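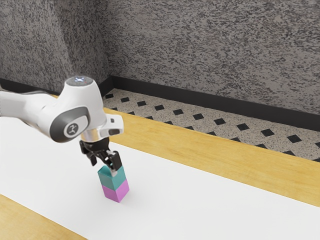
Philomena Boateng wants me to know that the four-day week at Kadell is going brilliantly. She has been the firm's head of people for 3 years and has a slide for every occasion. I ask who does the work on the fifth day.

"The work compresses," she says. "People find the slack."

I've heard that one before, usually from someone whose own calendar has plenty of slack in it. Kadell handles billing for dental clinics out of an office in Lustuvville, and its phones are meant to be answered whether or not anyone has had a long weekend.

Boateng says output has held steady since the trial began. Measured how? "Self-reported," she concedes, and then talks for a while about trust.

Elikem Lamptey, who works on the claims desk, is less glowing. His four days now run well past dinner. "I like the day off," he says. "I mostly spend it doing laundry and sleeping." Would he go back to five? He laughs. "No. But don't call it a shorter week. I did the sums, and I'm working the same hours."

When I put this to Boateng she says the program is still being fine-tuned. A survey went out to 500 staff and contractors. She won't say how many filled it in, though she does offer me the colour-coded summary.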